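Section 4. Setting Up the Kitchen Counter Task

Read this section after the simulator is installed and your team account opens without errors. Teams in the Eltamport Robotics Club use the same counter scene for practice and for the May round. If your copy of the Treltex launcher is older than version 2.22, update it before you start.

4.1 Loading the scene

1. Open the Treltex launcher and select Club Scenes, then Counter.
2. Choose the two-arm setup. The one-arm setup is for Section 3 only and will not save a score.
3. Wait for the status line to read Ready. On the lab computers this takes up to 30 seconds.
4. Press Home All. Both arms go to their start pose.

Note: Do not drag objects in the scene editor. A layout that has been edited by hand fails the file check when you submit.

4.2 Checking the camera views

1. Open the View menu and step through each camera in turn.
2. On a close camera, look for a gripper finger against the background. Most of the picture may be plain white and gray. This is a usable view as long as part of the finger is in it.

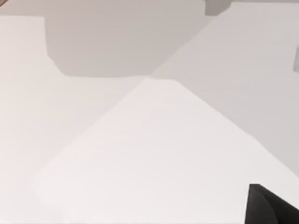 Figure 4-1. Close view with one finger at lower right.

3. If a close view has no finger in it at all, press Home All again and reopen the view.
4. Leave shadows switched on. The scoring replay is made with shadows, and a controller tuned without them may behave differently.

Caution: Do not change the field of view. The setting is stored with your team file, and your earlier runs will no longer line up with the new ones.

4.3 Running the can approach

1. Load the starter program from your team folder. It is named can_approach.
2. Set the speed to 30 percent for the first run. You can raise it after two clean runs in a row.
3. Press Start and keep the pointer on the Stop button.
4. Pause when the fingers are over the can and check the clearance before you let the program close them.
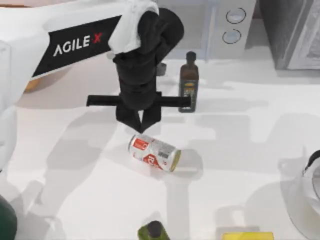
Clearance is the part of this task that costs teams the most points. The scorer takes off 2 points for each contact with an object other than the target, and it counts every part of the gripper. Students usually watch the fingertips and forget the long black bar above them. With the fingers over a can lying on its side, the right end of the bar reaches almost to the brown bottle, so a small turn of the wrist can be enough to touch it. Rotate the view and look from a second direction before you go on. If you need more room, raise the arm first and turn the wrist afterward.

5. Press Resume. The program closes the fingers and lifts.
6. Save the run, even if it failed. Failed runs count toward the 13 you need in your team log.

Note: The can does not always start in the same position. Your program has to handle a can on its side and a can standing up.

4.4 Resetting between runs

1. Press Stop, then Reset Scene. Reset does not clear your log.
2. Switch to the counter view and check that the can and the dark bottle are both upright, with the bottle in front of the microwave. You may see only the shadows of the arms in this view.

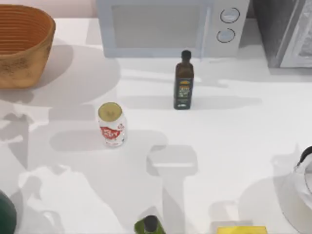 4.5 If something goes wrong

The status line stays on Loading. Close the launcher, delete the Vahidi cache folder, and start again from 4.1.

The arm stops short of the can. Check that the speed was not changed during the run. If it was, reset and repeat.

The log shows a contact you did not see. Play the run back at the slowest speed from a second camera. Questions about a score go to Viorica Živković, with the run number and your team name.

Section last revised October 31, 2021.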